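3.2 Collecting the teardown demonstrations

All demonstrations were collected at the Waltville site on one cell, in two blocks, the second finished in April. The Bromeo teleop stack drives the arms. Saha does the logging: joint states, gripper opening, wrist view, fixed view, everything on one clock. Operator holds a pedal to record. Release ends the clip, no trimming afterwards.

Target was 1000 clips over 20 task strings. A task string is a short plain sentence ("pull the left blue carrier", "put the card in the slot") and the operator reads it aloud before pressing the pedal. We kept the audio too but don't use it in this paper.

Drive bay tasks were by far the slowest to collect. Fingers have to come in low, between the cage and the cables, and on the Dell tower there isn't much room on either side (Figure 2).

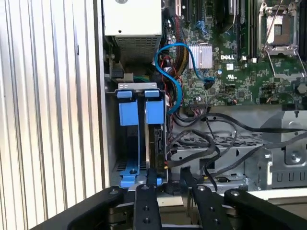
Section 3.2 · 3 min read

Figure 2. Wrist view during a drive bay task. Blue latch at the base of the cage, black cables to the right.

Wrist view is what the policy leans on most here. Latch and fingertips both in sight, so the grasp point can be learned from this camera alone in principle. In practise the cables are the problem. They sag differently from one clip to the next and cover different things, and a policy trained with the cables always in one place fails as soon as they move. So before every clip the operator pushes the cables around by hand. No script for this, just "make it different from last time". Crude, but a pilot set with untouched cables gave us a policy that closed on the wrong thing over and over.

Failed grasps are kept. If the operator misses the latch and recovers inside the same clip, the clip stays in and gets a recovery flag. If they give up, the clip goes to a separate pool, not used for training in this paper but released with the rest. We had 34 of those in the first block, mostly carriers that stuck halfway.

Resets. A reset means carriers back in, retention lever back where the task string wants it, small parts back on the fixture. Nearly half of the session time went to resets in the first block. The printed fixture helped a lot in the second one: each part has its own pocket or slot, so the start pose only varies when we want it to. Before the fixture we laid parts straight on the bench and the start poses drifted over a session without anyone noticing.

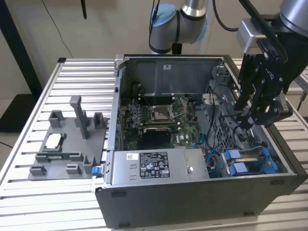
Start pose variation is then added on purpose. The tower is shifted and turned a little between clips, within what the arms can still reach, and the fixture is moved separately from the tower so the policy can't memorize the offset between the two. Lighting was left alone, room lights only. We regret this a bit, see Section 5.

Labels come in 2 passes. First pass is automatic: Gasix segments each clip on gripper open/close events and proposes a phase name (approach, grasp, pull, place). Second pass is a person with the fixed view and the wrist view side by side, fixing boundaries. Most of the corrections were at the approach/grasp boundary, where the gripper is partly closed allready to fit between the cage and the cables and the segmenter takes that for a grasp. Narrowing the fingers early is normal operator behavior so we did not ask them to stop, we added a "pre-shape" phase instead and re-ran the first block.

Clips where the two views disagreed on timing were dropped. Same for clips with a hand still visible at the start.

Splits are by session and never by clip. Clips from one session share cable layout habits and operator style, and a random split leaks both.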